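Von: Effie Urquhart
An: Hausliste Niven
Betreff: Re: Nachttische in den Gästezimmern, Räumen und Putzen

Hallo zusammen,

Kenneth schrieb am Dienstag:

> Ich habe am Wochenende die beiden vorderen Gästezimmer gemacht und
> bin länger als gedacht an den Nachttischen hängen geblieben. In einer
> Schublade lagen noch Ohrstöpsel und ein Ladekabel, obendrauf stand
> altes Geschirr. Ich wusste nicht, was davon in die Küche gehört und
> was Müll ist. Können wir uns auf eine Reihenfolge einigen? Und darf
> man die grauen Platten mit dem Küchenreiniger abwischen oder nicht?
> Beim letzten Mal hieß es von Sorcha nein, von Alistair ja.
>
> Kenneth

Zum Reiniger zuerst: bitte nicht. Der Küchenreiniger ist für Herd und Spüle. Für die Nachttische reicht lauwarmes Wasser mit einem Spritzer Spülmittel, danach mit einem trockenen Tuch nachwischen. Alistair hatte das mit den Tischen im Aufenthaltsraum verwechselt, das haben wir am Telefon geklärt.

Zur Reihenfolge. Ich mache es seit dem Frühjahr so und komme damit gut durch, auch wenn abends um 18 Uhr schon die nächsten Gäste kommen. Wer es anders gewohnt ist, kann gern antworten, dann ändere ich den Zettel im Putzschrank.

1. Schublade öffnen

Immer ganz herausziehen, auch wenn sie leer aussieht. Kleine Sachen rutschen nach hinten und bleiben dort liegen. Fundsachen kommen in einen Umschlag mit der Zimmernummer und dann in die Kiste im Flur. Leere Schublade offen lassen, bis auch die Platte fertig ist. So sieht jeder, der dazukommt, dass der Nachttisch noch in Arbeit ist.

2. Platte abräumen

Erst das Geschirr, dann die Dosen, dann der Rest. Schalen und Tassen gehen in die Küche, auch wenn sie sauber aussehen. Getränkedosen kommen in den Sammelsack für Dosen, egal ob eingedrückt oder nicht. Snackverpackungen gehören zu den Verpackungen, Taschentücher und Ähnliches in den Restmüll. Typischer Stand nach einer Abreise, Schublade offen und leer, oben noch eine weiße Schale, eine dunkelblaue Verpackung und zwei Dosen:
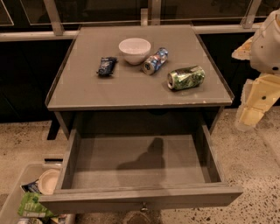 3. Abwischen

Von hinten nach vorn, den erhöhten Rand mitnehmen, dort sammeln sich Krümel. An der Vorderkante vorsichtig sein, wo die Oberfläche schon kleine Macken hat. Nicht scheuern und kein Wasser stehen lassen. Danach das Innere der Schublade mit demselben Tuch, gut ausgewrungen, und zuletzt den Knopf.

4. Schließen und Boden

Schublade erst zuschieben, wenn sie innen trocken ist. Dann den Nachttisch ein Stück vorziehen und dahinter fegen. Bitte anheben, nicht über den Boden schieben. Auf dem Terrazzo erkennt man Krümel schlecht, also lieber einmal mehr mit dem Besen durch. Zum Schluss wieder gerade an seinen Platz stellen.

Noch drei Dinge, die nicht direkt damit zu tun haben:

Skye hat neue Tücher besorgt, sie liegen im Putzschrank im zweiten Fach von oben. Die alten karierten bitte nur noch für den Boden nehmen.

In Zimmer 42 klemmt die Schublade. Nicht mit Gewalt ziehen, ich schaue mir die Führung an, sobald ich wieder im Haus bin. Falls dort jemand vorher etwas liegen sieht, bitte kurz an die Liste schreiben.

Der Sack für die Dosen war beim letzten Wechsel voll und stand trotzdem noch im Flur. Volle Säcke bitte gleich in den Keller bringen und einen neuen einhängen. Die Rolle liegt neben den Eimern.

Kenneth, die Ohrstöpsel kannst du wegwerfen. Das Ladekabel gehört wahrscheinlich der Gruppe aus der Woche davor, leg es bitte in die Kiste, ich schreibe sie an.

Sorcha, übernimmst du im Januar die hinteren Zimmer oder soll ich Alistair fragen? Mir reicht eine Antwort bis Ende der Woche.

Viele Grüße
Effie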